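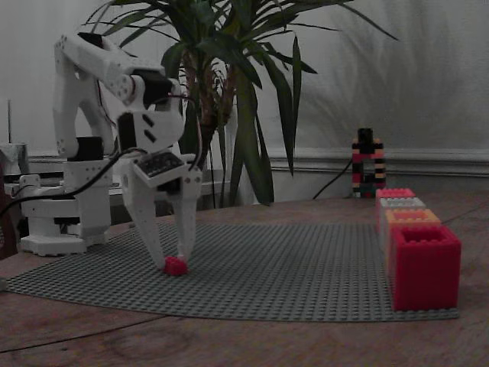 大きいグレーの基礎板はどこまで洗っていいですか?
ぬるま湯と食器用の中性洗剤で洗えます。スポンジはやわらかい面で。ポッチの間のほこりは古い歯ブラシ。食洗機、乾燥機、熱湯は反ります。ドライヤーもダメ。水を切ったらタオルの上に立てかけて、一晩。

ブロックひろば Utance よくある質問
最終更新 2025年2月21日
急いで書き足しているので順番ばらばらです。見つからない項目はページ内検索でお願いします。

■基礎板・テーブルのこと

基礎板が反ってしまいました。
軽い反りなら、裏返して平らな机に置き、上に重い本を何冊か。2、3日そのまま。直らない板は壁に立てる背景用にまわしています。無理に手で曲げ返すと白い筋が入ります、一度入ると消えません。

テーブルに直接置いていい? すべるんですが。
木のテーブルなら直置きで大丈夫です。すべるときは板の下に食器棚用のすべり止めシートを小さく切って四隅に。全面に敷くと板が浮いて、押したときにたわみます。両面テープは禁止。前に天板の塗装がはがれました。

テーブルの傷が気になります。
古いテーブルはそれなりに傷だらけです、そういうものとして使っています。ささくれだけは見つけたら教えてください。紙やすりで落とします。家で気になる方は板の下に薄い布かフェルトを。

基礎板を2枚つなげたい。
板どうしは横にはくっつきません。つなぎ目をまたいで長めのプレートを数か所。2×4のブロックでも代用できます。つないだあと持ち上げるときは必ず両側から二人で。真ん中を持つと全部落ちます。

板の端のほうだけブロックが外れやすい。
端が浮いているか、ポッチに砂や食べかすが詰まっているか、どちらかです。裏側も見てください。机の継ぎ目の段差に乗っているだけのこともあるので、板を少しずらして試す。

■ブロックの種類

大きいブロックと小さいブロックは混ぜて遊べますか?
同じテーブルに出すのはOKです。ただ、はまるかどうかは物によります。同じメーカーの大小ならつながる組み合わせがありますが、中が空洞の大型タイプや他社のものは合わないことも多いです。力づくで押し込まない。割れます。

大きいブロックは何に使うのがおすすめ?
壁、門、塔の土台。あと一列に並べて「ここから先は道路」みたいな仕切りにする子が多いです。上に穴のあいた形のものなら小さい部品の一時置きにもなります。片付けのとき中身を出し忘れないで下さい。毎回なにか出てきます。

色はどうやって分けていますか。
赤、オレンジ、ピンク、黄、緑、青、白、グレー黒、で箱を分けています。赤とピンクの中間みたいな色は迷ったらピンクの箱へ。オレンジと赤も夕方の電気の下だと見分けにくいので、窓のそばで見てください。厳密でなくて大丈夫です。

白いブロックが黄ばんだ。
日焼けです。完全には戻りません。うちは黄ばんだのも捨てずに「古い家の壁」用の袋に入れてあります。けっこう人気。予防は窓ぎわに置きっぱなしにしないこと。

プレートどうしがくっついて取れない。
歯でやらないでください(大人も)。ブロックはずしが受付の引き出しに4本あります。なければ、上下に長いブロックを1本ずつつけて、てこで開く。冷やすと取れるという話も聞きますが、うちでは試していません。

■遊び方・作り方

何から始めればいいか分かりません。
板の上に好きな色を1個。置く場所はどこでも。そこから横に伸ばすか上に積むか。最初から完成図を考えると手が止まるので、小さい子はまず一列並べる遊びで十分だと思います。同じ大きさのものを奥に向かって並べるだけでも街並みっぽくなります。

まっすぐ並べたいのに斜めになる。
ポッチを1列目印にして、その列の上だけに置く。遠くの1個と手前の1個を先に決めて、あいだを埋めると早いです。

高く積むと倒れます。
下の段を広く。縦の継ぎ目がそろうと割れるので、レンガ積みみたいに半分ずらす。大型ブロックは20段までにしてください、頭より高くなったら終了の合図。

作品は残しておけますか?
棚に空きがあれば次の回まで。札に名前と日にちを書いて作品の横へ。板ごと棚に置くので、板からはみ出した部分は低くしておいてもらえると助かります。6月は展示「Fluvcombeの町」の準備で棚が全部ふさがるため、持ち越しなしです。写真を撮ってからくずしてください。

展示には誰でも出せますか。
出せます。申込用紙は受付。板1枚につき1組、きょうだいでの共同制作もOK。テーマは町にあるものなら何でも。橋と駅が毎年多いので、それ以外だと目立つかもです。

■片付け・収納

終わりの片付けはどこまで?
板からブロックを全部はずす、色の箱に戻す、板は立てて棚へ。ここまで。細かい仕分けはこちらでやります。終了の10分前に声をかけますので、そこから新しい箱は開けないでください。

家での収納、何がいいですか。
浅くて広い箱。深い箱は下のものが出てこなくて、結局ぜんぶ床にあけることになります。大型ブロックはかさばるので別の袋に。布の袋だと音も静かです。ふた付きの箱は重ねられるけど、小さい子は自分で開けにくい。

ブロックの数が1000個くらいになったら?
色より形で分けるほうが探しやすくなります。プレート、ブロック、タイヤまわり、人形、その他。その他がすぐあふれますが、気にしない。

床に落ちたのが見つからない。
懐中電灯を床すれすれに寝かせて照らすと影が出ます。掃除機を先にかけないで! かけてしまったときは、吸い口にストッキングをかぶせてもう一度やると、次からは詰まらずに拾えます。

■洗い方つづき

ブロック本体の洗い方。
洗濯ネットに入れて、桶で押し洗い。1回に200個まで、それ以上は真ん中が洗えてません。シールの付いた部品と電池の入る部品は入れないこと。すすぎは2回。ざるで水を切って、バスタオルに広げる。

お湯の温度は?
40度以下。お風呂の残り湯は入浴剤が入っていなければ可。

乾いたか分からない。
大型のものは中に水がたまります。口を下にして置いて、次の日にふってみて音がしなければOK。急ぐときは扇風機の弱。日なたに干すと色があせるので日陰で。

消毒はしたほうがいい?
ふだんは水洗いだけで十分にしています。アルコールはシールや印刷が消えることがあります。なめてしまったものは「あらう箱」へ。受付の横の青いふたです。

■持ち込み・寄付など

自分のブロックを持ってきてもいいですか?
混ざると見分けがつきません。持ち込みは完成品か、テープで印をつけたもののみでお願いします。

使わなくなったブロックをもらってくれますか?
いただきます。大きさ、メーカー問わず。割れたものと、べたつきが取れないものは除いて下さい。袋に入れて受付まで。箱や説明書は場所がないのでなしで。

部品が足りません、分けてもらえますか。
あまり部品の交換箱「Sida」から、入れた数だけ持って帰れます。基礎板は交換の対象外。

小さい子の対象年齢は。
小さいブロックのテーブルは4才から。それより下のお子さんは大型ブロックのマットのほうへどうぞ。口に入れる時期の子は、となりに大人がついてください。上の子のテーブルから部品が転がってくることもあります。

飲み物は?
テーブルの上はなし。Lodhi側のベンチでどうぞ。こぼしたら板をすぐ持ち上げて下もふく。板の裏に水が残ると木のほうに輪じみができまず。

ここにない質問は受付の用紙に書いて箱へ。月に一度まとめて追加しています。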